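Was der Faltroboter im ersten Jahr kostet

Bei Halonen steht seit September ein Leihgerät von Plavex, das Hemden zusammenlegen soll. Elibariki Nzioka plant die Anschaffung für die Pension Danda und rechnet mit 3.000 Euro für den Greifer und 2.000 Euro für die Einrichtung — Wartung nicht eingeschlossen. Getestet werden 40 Hemden, jedes auf einem bezogenen Bett. Auf Bettlaken liegt der Stoff anders als auf einer Tischplatte, und danach richtet sich das Angebot.
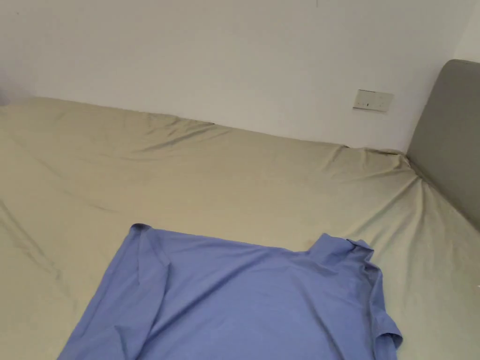 Mieten oder kaufen

Wodholm vermietet ab 6 Monaten. Nzioka will erst mieten und den Kauf ins nächste Budget stellen.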